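Warkstead Tabletop Kit

Warkstead is a simulated two-arm workstation for recording example episodes to train pick-and-place policies. It runs in the Barasa simulator and saves each episode with its camera views, joint positions and task label. 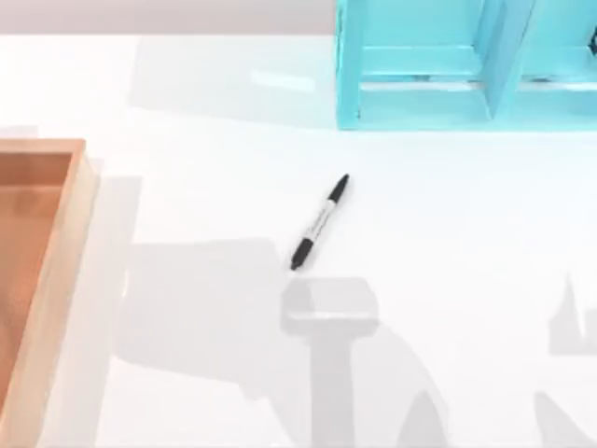 Simulated camera view: marker, wooden box and turquoise organizer.

The kit includes eight desk tasks and 2,000 starting layouts. Operators drive the arms from a pair of handheld controllers — both are sold separately.

License: per site, 4 seats
Task design: Omolara Effiong
Page updated 2026-05-29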